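Workshop notebook, rack and hangers
Tue 25 August
Delia Costache
3 comments | 1 share

Finished putting the small clothes rack together this morning. Steel tube with white plastic fittings, from the Fleduvura box. The instructions were for the taller version, so I ignored them after the first page and worked from the base up: two lower rods first, then the uprights, then the top bar. The clamps go on stiff. Push the tube right to the stop before tightening or the bar ends up on a slope.

First try had one upright sitting a bit lower than the other. Pulled it apart and did it again with a rubber mallet and a scrap of towel. Fine now. It rocks slightly if you bump the top bar, so I may put felt under the base on one side. Check the drawer under the vise first, there was a sheet of grey felt left over in March.

The rack goes at the back of the white table, up against the wallpaper with the violets. I tried it further forward and kept catching my sleeve on it.

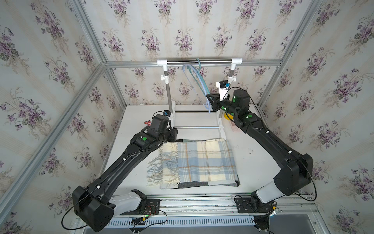

Hangers are plastic, one pale blue and one teal. I wanted two colours so we can say which one we mean in the notes without arguing over left and right. Keep to that please. If you swap one out, write down the new colour.

The hook on the teal one had a rough seam from the mould. Took it off with 400 grit, a few strokes along the inside of the curve. The blue one was all right as it came. Both slide along the bar without much drag. Meléndez thinks they slide too easily and wants a strip of tape on the bar. I'd rather leave it bare this week and see.

Still to do:
- felt under the base
- go over the clamps again on Friday, they may loosen
- order 6 more hangers from Clovcombe, same shape, no wire ones
- find a home for the spare fittings (in a yoghurt tub on my shelf for now)

The leftover tube is 900 mm long. Don't cut it, it's the right length for a second top bar if we want one.

Comments (3)

Meléndez: Felt is in the second drawer, not the one under the vise.

Delia: Found it, thanks. Enough for both ends.

Meléndez: Still voting for tape.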